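Laundry & Closet | Filed under: Hanging, Folding, Small Spaces
34 shares | 11 comments

How to Hang Dark Clothes So They Keep Their Shape

Posted 2020-07-18

I love a black shirt. I own far too many of them, and for years every single one came off the line with a stretched neck and two little shoulder bumps (you know the ones!). Then we moved to our apartment on Flores Street, where there's no yard and barely a balcony, and I had to rethink the whole thing. I'm so happy with how it works now that I want everybody to try it.

What you need

- A folding table, any kind with a wipeable top
- Plastic clips or clip hangers, in a bright color
- A drying rack or a rail - mine is a Gretik and it squeaks, but it holds
- A chair, for the things that are waiting their turn

Get the bright clips, please! Black on black is so hard to see in the evening, and I've sent more than one dark clip through the wash inside a sleeve.

1. Shake it out

Take one piece at a time from the basket and give it two good snaps. Sleeves turned inside out get fixed now, while the cloth is still heavy and easy to move.

2. Lay it on the table

Spread it flat and smooth it with your palms from the middle out to the sides. Collars and hems first. If you're in a hurry you can leave the next one in a heap on the table while you finish, it won't mind for 9 minutes or so.

3. Lift it by both sides

This is the part that changed everything for me. Pick the garment up at the left and right edges with the same pull on each side, and let the middle drop. Hold it there until the folds settle. One-handed lifting is what gives you that long crooked stretch down one side. 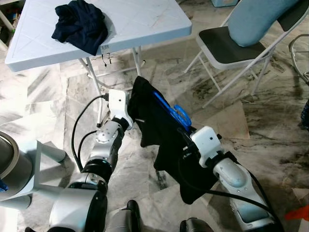
Black garment held up at both sides, with a bright blue clip caught up in the fabric.

4. Clip it low

Shirts go on upside down, clipped at the hem near the side seams. Pants go by the waistband. Check for stray clips in the folds before you move on - they love to hide in there.

5. Leave some room

Give each piece a hand's width on the rail. Dark cotton takes its time, and I keep mine well out of the afternoon sun so the black stays black.

Next up is folding, and I have a LOT to say about sweaters.

50 likes | Tags: laundry, dark clothes, drying indoors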